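March 20, 2023

I have been putting off the old Dell for months. It came from the office at Antoniuk when they moved to laptops, and it did a decent job as our file server until it started switching itself off. The plan now is to take it down to the bare case, see which parts are worth keeping and rebuild it for the workshop.

The side panel is off and the tower is lying flat, the only sensible way to work on one of these. With it standing up you are forever holding a torch in your teeth and dropping screws behind the board.
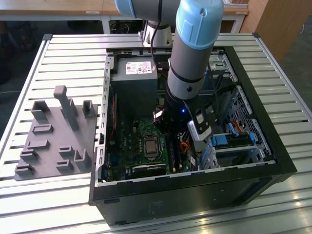

**Phyllis Dunmore**
*Workshop manager, Vavitis*

The cooler is off already, so the top of the processor is bare. I wiped the old paste away with a lint-free cloth and a bit of isopropyl. It had gone hard and grey and took longer than I expected. If you are doing this at home, don't scrape at it with a screwdriver. A plastic card will shift the worst.

Next job is the power supply. I suspect it is the cause of the trouble, but I have no proof yet. The machine would run for 90 minutes or so under load and then go dead without any warning in the logs.

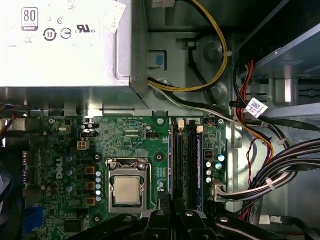 Before pulling any plugs I make a note of where each one goes. The big connector to the board is obvious enough, the drive leads less so, and I have been caught out before by a small plug that looked as if it could go in two places. I use masking tape and a biro. A proper label maker would be neater, but ours has been missing since May.

A few notes for my own benefit when I come to put it back together:

- The cable tie on the supply leads gets snipped, so have a new one ready.
- Press the latch on each plug and pull on the plastic, never on the wires.
- Screws from the supply go in the jar lid, not on the table. The table has grooves and they roll straight into them.

That last one I learnt on the Planemel job, when I spent half an afternoon fishing with a magnet.

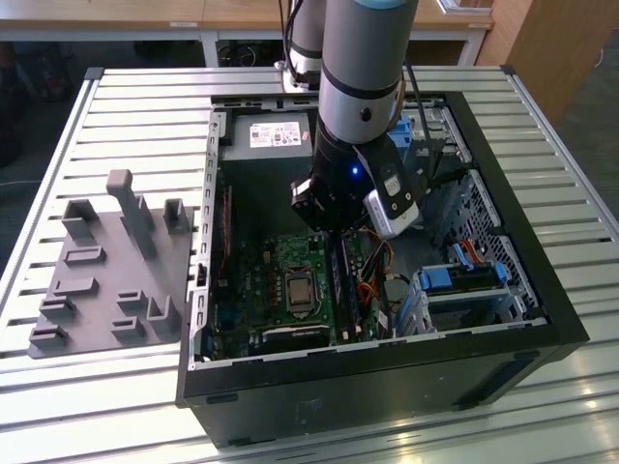 Phyllis Dunmore

I am leaving the memory where it is for now. It passed a full test last week and there is no point disturbing it. The board looks sound to me too, although I will go over the capacitors with a magnifier before I decide to trust it.

The drives will be wiped whatever happens. There were 463 old job folders on the server and I have copied them all over to the Vustuvel box. I opened 17 at random to check and they were fine.

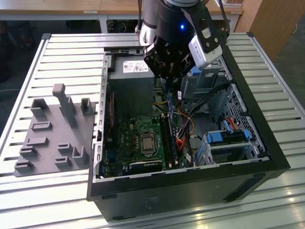 ## Still to do

- Try a different power supply before buying a new one.
- Fresh paste, then the cooler back on.
- Blow the dust out of the drive cage – outside, this time.
- Find the side panel screws. There should be 4 and I have three.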